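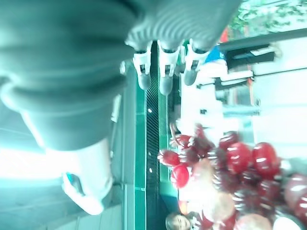
Robotics & Automation | Field Reports
Print this article | E-mail this article
Reading time: 4 minutes

3.2 Collecting the demonstrations

So, how did we get the robot to handle fruit in the first place? The short version is that we did it for the robot, over and over, until we had enough recordings to train on. The longer version has a lot more sore shoulders in it.

We started with hand guiding, where you take hold of the arm and push it through the motion yourself. I'm fond of hand guiding (it's how I learned, back at Wamach) and for the simple reaching moves it was great! You feel the weight of the arm, you feel when the wrist is about to run out of room, and the recordings come out smooth. The trouble starts at the fingers. Closing a hand around a bunch of grapes takes several joints moving together, and a person who already has both hands on the forearm has nothing left to do it with. Hanna Sirko tried steering the arm while Fedir Antoniuk closed the fingers from a keypad, and they got pretty good at it, but you can hear them counting out loud on every recording and the policy learned their pauses. We threw those out.

That left remote control. The operator wears a pair of gloves and a headset, the robot copies the arms and fingers, and we save the joint angles, the finger commands, and all the camera views together. We had four operators, all from our Clivport group, and only Haris Tanoli had driven a humanoid before. Everybody else got a morning of practice with rolled-up socks, which are more forgiving than fruit and don't leak into the knuckles.

For each demonstration, we put an open crate on the cart and the operator worked through whatever was inside it, one bunch at a time. We didn't script the order. I argued for a fixed order at first, on the grounds that it would make the data tidier, and Deividas Kazlauskienė argued that tidy data was how we'd ended up with a robot that could only pick from the left. He won that one, and looking at the results in Section 4, I'm glad he did. What we did ask was that the operator name the bunch out loud before reaching, "red" or "black" or "green," so we could label the recordings later without having to guess from the hand path. In Figure 2 the right hand is closed around the red bunch, with the black grapes on one side of it and the green ones on the other. It's the case our operators complained about most. There isn't much room for the fingers to come in, so you have to slide them down between the bunches and curl at the last moment, and from inside the headset your own knuckles block the view.

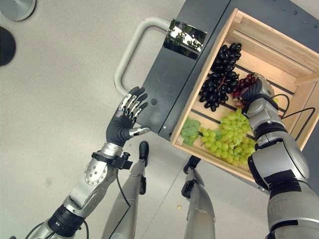

The idle hand turned out to matter more than we'd planned for. With the gloves on, whatever you do with your resting hand gets recorded too, and people rest in very different ways. Hanna lets hers hang. Pylyp Holovko talks with his, which meant the early recordings have a robot gesturing at the floor while it picks fruit (we kept one for the lab party). After the first batch we settled on a rule: if you don't need the left hand, hold it open near the side of the cart and leave it alone. We also thought about freezing that arm in software, but then the operators lost the option of steadying the cart, and a few of them wanted it.

We recorded 37 demonstrations on the October setup, and dropped 3 of them. One had a glove that lost its calibration halfway through, and the other 2 had a dead head camera. We did not drop the ones with mistakes in them. If an operator missed a grasp, backed off, and tried again, that stayed in, and so did loose grapes ending up on the floor, as long as the bunch itself made it. I know some groups cut all of that. We tried training on a cut version using the Dobson pipeline and the robot got very confident and very bad at recovering, so back in it went.

One last practical note, for anyone who'd like to repeat this. The delay between glove and hand was small enough that I stopped noticing it in the arm, but I never stopped noticing it in the fingers. You squeeze, nothing seems to happen, so you squeeze harder, and then it all arrives at once. Our operators learned to close slowly and wait. You can see the habit in the finger traces, which step down in little stages, and the trained policy closes its hand in the same way. The Makamcombe team smooths these steps out before training. We left them alone, and I compare the two approaches in Section 4.3.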